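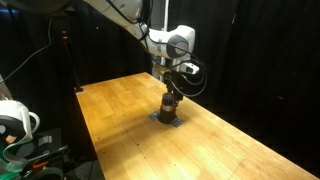 What finish should go back on the long wooden top, and does it have to be sanded to bare wood first?

Oil, same as before, and only the patches that have gone dull or rough need sanding. The rest can be washed, left overnight and oiled over.

Last updated: 2020-10-14

Long table, finish and general state. Carrying on from the page Wyn started in March.

Went over the top by hand this morning with the side lamp low. The strips vary a lot in color, yellow through tan to an orange brown, and that makes it hard to tell a stain from a darker strip by eye. A fingertip works better. The rough places are mostly along the edge where people lean, plus one patch the size of a saucer where a mug has been put down over and over. No open joints that I could find. Ran a feeler gauge along the two seams Glenys was worried about and it wouldn't go in anywhere.

Washed the top with warm water and a drop of dish soap, wrung-out cloth, along the strips. Dried straight after with a towel. Some grain came up in the rough places, as expected, and almost none elsewhere, so the old oil is still doing something.

Tests were done on the Drendwood offcut, the piece left over from when the top was cut to length. It lives behind the door now, please leave it there. Marked it into three bands with pencil:

Band 1 – washed only, then one coat of Vernora.
Band 2 – washed, rubbed with a gray pad, one coat of Vernora.
Band 3 – washed, sanded 800, one coat of Vernora.

Oil put on with a folded piece of old T-shirt, left 9 minutes, wiped off hard with a clean one. Band 1 looks a bit patchy at the end that had the tape on it. Band 2 is even and feels fine. Band 3 is smoother than we need and slightly paler, and I think a part sliding on it would go farther than anyone wants. So band 2 for the table. I'd forgotten how yellow the Vernora is in the can. It doesn't look that yellow on the wood.

Cloths were laid flat on the concrete outside to dry. Do not ball them up in the bin. There was a warm one in there last time.

Metal plate. The flat gray one that sits on the wood. It goes on at a diagonal because that is how Glenys likes it set, and I'm not going to argue. What I do want is for it to be lifted and not dragged. Ran a fine file along the underside edge at both long sides, a few light strokes, and wiped off the filings. Checked by pulling a cotton ball along it; no fibers caught. The corners I left alone.

Weighed the black piece with the coppery band while it was off the table, 219 g on the small scale. The old sheet has a different number in Wyn's writing, but I can't read the last digit and he can't either. Wiped the band with a dry cloth only. No polish on it please, the last lot got into the join with the black and took ages to pick out.

Curtain. Black one from Flirkley. It shows every bit of lint if you stand close, much less from the table. Went over it with the sticky roller from the top down, then did the hem. Sanding dust will go straight into it, so before the table is done it should be pulled back and clipped, or taken down if somebody has the patience. I'd sooner clip it. It has been hanging long enough that the folds have set and I don't mind them.

Wyn came by and asked if we shouldn't put a hard varnish on and be done. My view is still that oil can be patched in an afternoon and varnish can't. He has a point about the mug rings. Compromise for now: mugs go on the side shelf. Glenys is printing a sign.

Humidity in the room 37 percent when I started, didn't write down the end value.

Order for doing the table, for whoever gets to it first:
Clear it and lift the plate off.
Clip the curtain back.
Vacuum, wash, towel dry, leave overnight.
Gray pad on the rough places and the mug patch, along the strips.
Vacuum again, then a barely damp cloth.
Vernora, thin, starting from the far corner. Wipe off hard.
Leave two nights before the plate goes back on. One night was not enough last time and we got a faint outline of it in the oil.

Still to get: gray pads (down to one and a half), lint roller refills, felt for under the plate if we decide on felt. Glenys thinks felt will let it creep. Could try thin cork on the offcut first. The can of Vernora is a bit under half full, should be enough for one coat of the whole top but I wouldn't bet on two.

Check offcut bands again tomorrow with a wet glass left on each.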